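Endcombe Wash House - questions we get asked a lot

Last updated 30/04/2024. Prices are on the board by the door, not here, they change too often.

When are you open?
Early till late, every day except Christmas Day. Last wash has to be in by 8 in the evening. Doors lock themselves not long after the last dry finishes so please don't pop to the pub and expect to get back in.

Do I need to book?
Not for the ordinary machines. For the big washer, yes, if you're bringing duvets at the weekend. Ring or ask at the counter.

How do I pay?
Card or coins. No notes. The change machine is broken again, sorry, the shop next door will usually help if you buy something.

Can I leave my washing with you?
Yes - service wash, weekdays only. Drop off in the morning and it's normally ready next day. We fold, we don't iron. Marlene Kennedy does the service washes and she'll ask about allergies, so tell her if you need non-bio.

What about shirts?
Hangers if you bring hangers. Otherwise folded.

I left something behind. Have you got it?
Probably. Odd socks go in the basket under the window, anything better goes behind the counter. Kept for six weeks, then charity. In February we had a whole bag of baby clothes nobody came for, so do please ring.

My machine stopped halfway. What now?
Check the door first. Push it properly. If it's still sulking, note the machine number and come to the counter, or ring the number on the wall if we're shut up. Don't force the door, there may be water in there. Refunds are done by Emerson Rangel, usually within two days.

How long does drying take?
Depends what it is. Sheets are quick. Jeans and towels need ages, more if the load is crammed in. Half full is best. Shake things out before they go in, it really does help.

Why are my clothes still damp at the end?
Nearly always too much in one go. Or one sheet has wrapped itself round everything else. Open up, untangle, give it another few minutes. Thick hoodies want turning inside out halfway.

What can't go in the dryers?
Anything with rubber backing - bath mats, some curtains. Nothing that's had petrol, paint thinner or cooking oil on it, even if its been washed. Tea towels from a kitchen fryer count as oil, yes. Wool at your own risk. Read the label.

Can I dye things here?
No. Please no. The next person's whites go in after you.

Pet bedding?
Only in the end washer, and shake the hair off outside first. Run a rinse afterwards.

Do you sell powder?
Small boxes at the counter, plus softener. You can bring your own. Don't fill the drawer to the top, one scoop is plenty, the water is soft here.

Is there parking?
Two spaces at the back, off Kanholm Road. Twenty minutes max while you unload. After that the free car park by the library, it's about 6 minutes on foot with a trolley. We lend trolleys.

Can I bring the kids?
Of course. There's a box of books. No climbing in machines and no sitting on them either.

Do you do student discount?
Yes, 23 per cent off service washes with a valid card. Odd number, it was left over from an old offer and we kept it. Self service is full price for everybody.

Is there wifi?
There is. Password's on the counter. Slow when it's busy.

Who do I complain to?
Simone Bragança, she manages the place. In most afternoons. Or put a note throught the letterbox with your phone number on it and she'll call you back.
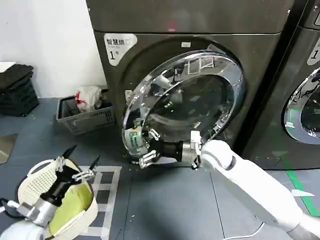 Lost loyalty cards can be replaced at the counter, stamps too if we remember you. Bring the old one if it turns up.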